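Nudwood CPU Placement Set – README

Release 2, with the fault note added in July

Contents

1. What is in the set
2. The socket fault
3. Labels
4. Known problems
5. Use and licence

1. What is in the set

Nudwood is a set of 400 robot attempts at handling processors inside desktop computer cases. It was recorded at the Fondale site on the Wenero cell, which is used for work on taking apart and refitting old office machines. Each attempt has joint positions, gripper width, wrist force readings, video from a fixed camera and video from a wrist camera. Release 1 held 100 of these attempts. They are included again, unchanged.

Attempts are stored one to a folder. The force file is plain CSV with a header row. Times are in seconds from the start of the attempt and all forces are in newtons.

2. The socket fault

Of the 400 attempts, 13 ended with damage to socket contacts. Twelve were placements and one was a removal. We are keeping them in the set and marking them, as failed attempts with force data are hard to come by.

The cause was in the force check. The controller was meant to stop the downward move when the wrist reading passed a set limit. The reading was zeroed at the start of each attempt, with the arm parked and the gripper empty. By the time the gripper was down in the case, the pull of the sensor cable had changed the reading enough to hide a light contact. The arm carried on down for a short distance before the stop came in. A processor sitting square in the socket came to no harm from this. A tilted one put its whole load on one corner and bent the contacts under it.

The fault was missed in Release 1 because the success check only looked at the final height of the gripper. Several of the damaging attempts passed that check – the gripper had reached the right height by pushing the processor there.

The controller now zeroes the reading a second time, just above the socket, and will not start the last part of the move if the two zero values are too far apart. It also limits the speed of that last part. Alemayehu, the script that scores attempts, has been changed to use the force trace as well as the height.

Fixed camera and wrist camera:

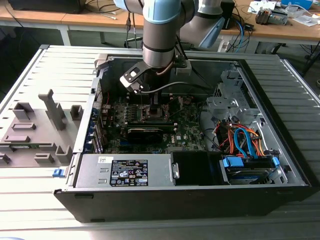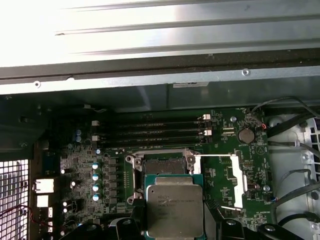

3. Labels

result: ok, dropped, tilted, stopped or damaged
zero_mode: single (old behaviour) or double (new behaviour)
checked_by_eye: yes or no

Any attempt marked damaged was checked by eye with a magnifier after the arm had been parked. Attempts marked stopped ended on the force limit with no damage found. If checked_by_eye is no, treat ok with some care, mainly where zero_mode is single.

4. Known problems

The wrist camera clock drifts against the force log over long attempts. Line them up on the moment the gripper closes, which shows clearly in both.

Glare from bare metal upsets the exposure in some wrist videos. We have not corrected it.

Gripper width is missing from a few of the Release 1 folders. The column is there but left blank.

5. Use and licence

Free for research and teaching. Please give the release number when you report results, as scores from the old and new versions of Alemayehu cannot be compared.

Do not use the single zero attempts to set force limits on a live arm. If you replay any trajectory on your own hardware, run it first with a scrap board and keep a hand on the stop button.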